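Conddale water cooperation, progress note to Trinell
From Leire Escobar, project lead
Period to end of July

Short one this time, full tables follow.

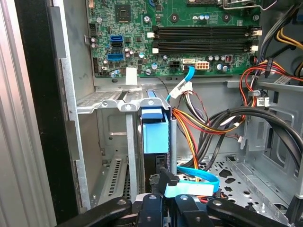
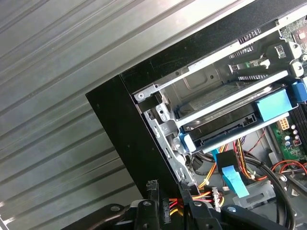

Gauge network: 13 river stations reporting, Fostavska side still late with thiers. Levels go to the shared server at Memon every 30 minutes. Old desktop tower there is open at the moment, hard drive still in its cage, need a bigger one before the flood season data comes in. Cost 400, within the equipment line.

Joint drought plan: draft with both water boards, 20 comments back, most on abstraction limits. Signing moved to October. Training for operators done on our side,, theirs pending.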